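Visit report: Tresteck open afternoon, Casau site

The Tresteck building at Casau opened to outside visitors for one afternoon in May. Groups were capped at up to 14 people and admitted every 30 minutes. Our group entered at the second slot. Shiyu Ding led the tour and answered questions at each stop.

The ground floor holds storage and a reception counter. Items for the kitchen tables are kept there in gray bins, each bin carrying a stock number. The one issued to our group was 3283. Bins are checked against a printed list before they go upstairs and again when they come back down.

Kitchen table, first stop

The table has a plain white top and stands on gray carpet. Cookware and food items share the surface with no dividers or mats. A pale green oval basin held a red-and-white bottle laid on its side, with a small green bottle upright nearby at the table edge. A teal metal pot with a loop handle stood empty next to the blue bowl. 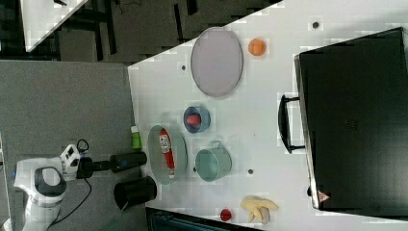
Basin, bowl and pot on the white table, with bananas and an orange.

Ding said the set is drawn from two suppliers, Wokley for vessels and Huerta for food items. Replacement pieces are ordered twice a year. Color is the main selection criterion, and size comes second. Several visitors asked about cleaning. The vessels are washed by hand at the end of each day and air-dried on a rack in the corridor.

Layout from overhead

An overhead view gives a better idea of spacing. The large lavender plate sits near the far side with a small orange ball to its right. The oval colander is mint green, perforated in rows, and has a handle at each end. A mug in a similar green was placed beside it. The ketchup bottle was in the gripper at the right of the table. 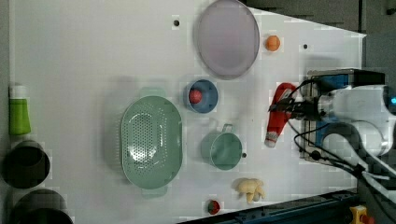 Colander, mug and plate from overhead, ketchup bottle at right.

The tabletop has small black holes in it. I did not get the hole spacing. The site handout lists 5 standard layouts but prints only the first, and copies had run out by our slot. Ding offered to send the remainder by email.

Layout with the toaster oven

The oven layout uses the right side of the table for a black toaster oven with a stainless steel front frame. It has a glass door, a dark curved handle running vertically and two black knobs low on the front. The lavender plate and the blue bowl share the table with it, along with a round mint-green plate. 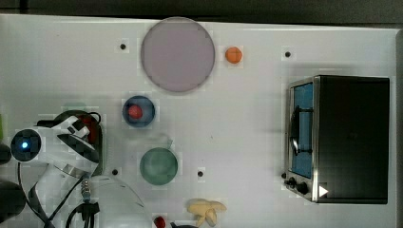

Access and practical notes

Parking is behind the building, entered from the north side. The stairs to the upper floor are steep and the elevator needs a badge, so visitors who cannot use stairs should call ahead. Coats and bags stay at reception. Coffee was available in the corridor after the tour. The next opening had not been scheduled at the time of the visit.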